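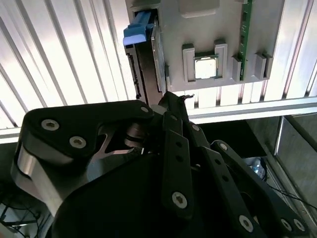 How to host a cooking show watch party with a scoresheet

Updated 16/08/2023

Watching a cooking competition with other people is more fun when everyone has something to do besides eat. A scoresheet gives each guest a reason to pay attention to the dishes, and it settles the argument at the end over who should have won. This guide covers a final or any long episode where two teams cook several courses. It works for a single elimination episode too, with fewer rows on the sheet.

What you need

One printed scoresheet per guest
Pens, and a few spares
A screen everybody can see from where they are sitting
A way to pause the programme
Food that can be eaten with one hand

Step 1. Choose the episode

Live broadcasts are harder to run because you can't pause between courses. If you can, record the episode and start 30 minutes after it begins. You can then stop for scoring and skip the adverts, and you will still finish close to the same time as everyone else. Ask guests to keep their phones away from the moment the broadcast starts, as results get posted quickly.

If you are using a streaming service, check that the episode is available in your country before you invite anyone. We planned a December party around the last series of Stiltitz Kitchen and found that the final had not been added yet. We watched the semi-final, and it was fine, but half the guests had already seen it.

Step 2. Draw up the scoresheet

Put the courses down the left side and the two teams across the top. Leave a box for each course under each team. Add a total row at the bottom and a space for the guest's name.

Score each course out of 10. You can't taste the food, so tell people what they are marking. We use three things:

How the plate looks
How sensible the dish is for the time allowed
What the judges say when they taste it

Guests give one mark per course that takes all three into account. We tried separate marks for each and the sheet got too crowded to read in a dim room.

Leave a line at the top for predictions. Everyone writes down which team they think will win and the final score for each side, before the first dish is plated.

Step 3. Plan the food

Don't try to cook the same menu as the teams. It sounds like a good idea, but you will be in the kitchen for most of the programme. Make one large dish ahead and keep it warm, then put out cold things around it. A tray bake or a pot of chilli is enough.

If you want a link to the show, copy one dish only, and choose the dessert. Most desserts can be made the day before. For the Druvthorpe final we did small lemon tarts in a muffin tin. One batch made 36, which was too many for the number of people but they kept well in a tub.

Serve the main food before you start. Bring dessert out when the teams begin theirs.

Step 4. Set the rules

Read these out before you press play:

Marks go down in pen and can't be changed after the next course starts.
No conferring until everyone has written a mark.
Anybody who already knows the result scores the dishes but doesn't make a prediction.
The host controls the remote.

The third rule matters most if you are watching late. Ask people privately when they arrive, as some won't want to admit it in front of the others.

Step 5. Score as you go

Pause after the judges have tasted each course for both teams. Allow 2 minutes for marking. Any longer and people start talking about other things, and it takes a while to get them back.

Some programmes show all the tasting at the end – Quinlan's Table does this – so you may have to score from the plating and adjust once the comments come in. If so, let people mark in pencil and ink it over at the tasting.

Step 6. Add up before the result

Pause just before the presenter reads out the final scores. Each guest totals their own sheet and passes it to the person on their left to check. The host writes all the totals on one page and works out which team the room has chosen. Then play the ending.

Prizes

Give one prize for the closest prediction. Add the difference between the guess and the real score for each team, and the lowest number wins. If there is a tie, use whoever picked the correct winner. If they both did, split it.

Keep the prize small. A box of chocolates or a wooden spoon with the date written on the handle is plenty.

If the show uses a different scoring system

On Nostura Cooks the judges vote and don't give marks. Keep your own sheet the same, but replace the score prediction with a guess at how each judge will vote. One point for each judge guessed correctly, and one more for the overall winner.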